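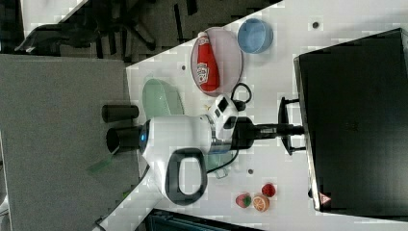 I have wanted to write up the Rodutano kit since March, when the two big boxes arrived and I had to move the dining chairs just to get past them. It comes from a small outfit called Brinkmann, and what you are paying for is a tabletop arm with a gripper, the mounting hardware, and a year of their Perkance service, which is the software side plus a help line. I've been trying it on pretend kitchen chores, so for most of this review the arm has been sharing a white table with a ketchup bottle on a plate, a light blue bowl and a few toy fruits. The table was my own extra expense, by the way, so put that in your budget.

Setup took me two evenings. The printed guide is six pages long and assumes you already know which cable is which, and I did not. Tightening down the base was easy enough, but I got the cable routing wrong the first time and had to start over, with a cup of tea going cold on the windowsill. If you buy one, leave yourself a good deal more slack than the drawing suggests — the arm swings farther than you'd think.

Once it was running I called the help line, mostly to see what you get. I talked to Ute Steinbach, who stayed on for 20 minutes and walked me through the camera settings without once making me feel silly. She also talked me out of the Borkik soft fingertips, a 300 dollar add-on I had more or less decided to order.

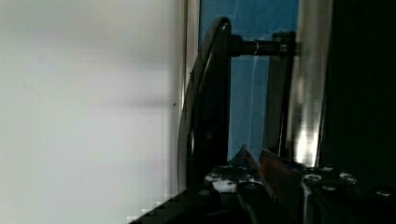
She said to spend a couple of weeks with the stock fingers first and see whether I was really dropping things. I was, but mostly because I kept sending the arm in too fast. With the speed turned down it does much better, and I've kept my money.

My one real gripe is the little camera at the wrist. The preview in the software is fine for lining up a grab when there is something in front of it, but the hardware takes up a lot of the view, and things in the distance go soft. I'd love a wider lens, or at least a way to tilt the thing without getting out a screwdriver.
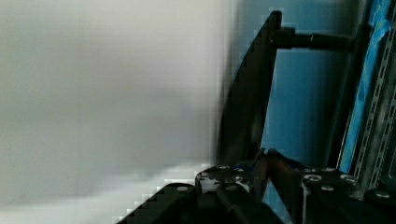
The wrist camera's view, with the gripper hardware on the right.

I asked Ute about that too, and she told me it's on their list, which could mean anything. For now I lean on the overhead view for planning and save the wrist one for the last little bit of a move. It's an extra step, and you do get used to it, though my sister watched me do it and asked why I didn't just pick up the bowl myself. Fair question!
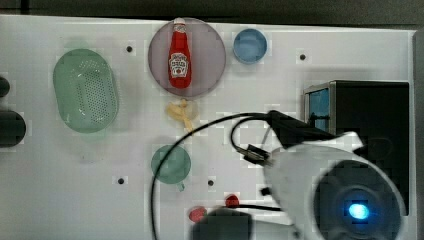

As for the price, the full kit came to 2000 dollars, and that's a lot for a hobby. I went back and forth for months. If you want something that clears your real table after supper, please don't buy this one, because you'll be disappointed and your plates may be too. If you like tinkering, and you have a corner you can give up for a while, I think it's good value, and having a real person on the phone counts for a lot with me. I haven't made up my mind about paying for a second year of Perkance. I'll do another post when the renewal notice comes, and I still owe you all the one about the bread machine.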